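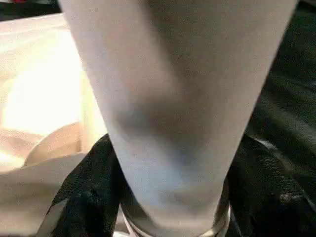

Gripper notebook, July, G. Juhl

Cloth first, while we still had patience. Fülöp pale fingers against the Rindness dark ones, same wrist, same controller. Miklós wants a winner by lunch. I want a wrist cam that holds focus up close, so we are both dreaming.

Grip force cap at 50 for both. The smooth finger slides in between layers nicely and then seems unsure why it came. Exposure hates cream next to black — lock it at 200 and stop fiddling.
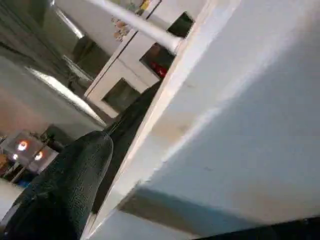 Wrist roll lags the command by 16 ms on the left arm, less on the right. Vitgate controller log says 476 dropped packets, all in one burst, around the time Miklós plugged in the kettle. Correlation noted. Kettle has been moved to the other circuit, under protest.

Stool next, upside down on the black sheet, one gripper per side.
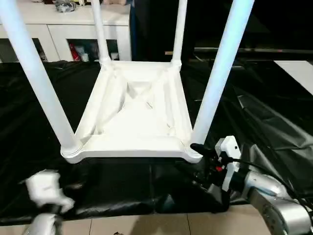 Head view is the only one I'd trust for approach. From the wrist, every leg is a white thing next to another white thing. Might try tape on the collars. Miklós says tape is cheating; he is welcome to label the frames himself.

Blue cylinder over the tray: dark finger, left flank, cap unchanged.
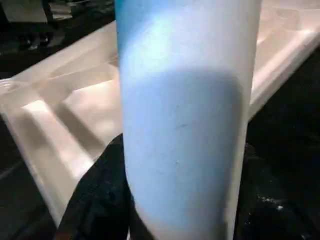 To do

Repeat cylinder with the Fülöp set.
Ask Vitgate about the burst (leave out the kettle).
Brush the white specks off the black surface.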